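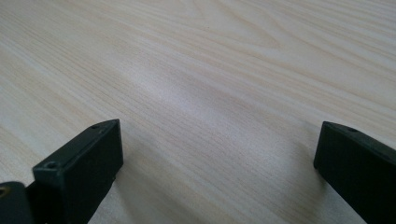
Fingers open over bare tabletop, glare across the middle.

October, Omstead bench, 4:30 pm

Hand-held gripper, pick-and-place set for Tanguy. Target was 100 examples. We have 70, and I'd throw out 17 of those before anyone trains on them.

My main complaint is the table. Pale grain, shiny finish, and a white band of reflection right where the fingers are supposed to close. Firville's note says the model "will learn to ignore lighting." Maybe. I'd like to see that tested on a set where the lighting moves, and ours hardly does. If the bright patch sits in the same spot every time, I don't see why the model wouldn't use it as a landmark.

Second complaint: the finger shadows. They fall on the wood beside the lower parts of the fingers and are probably the best height cue in the whole view. Fine on this bench. At Flestum the lamps are on the other side.

Third, the far end of the table goes soft while the grain between the fingers stays sharp. Could be focus, could be motion. Check before blaming the lens.

The 17 rejects: mostly the start pose, where whoever was holding the tool drifted in before the clip began. One is mine.

To do
- matte cloth over half the table, 16 runs on each half, same objects
- swap lamp side between runs and write down which
- keep the bare-table starts in a separate folder, don't trim them off
- ask Firville what they count as a failed grasp, the sheet doesn't say

Not recording the last 30 until the cloth runs are in. Tanguy can have the 53 if they insist, with this page attached.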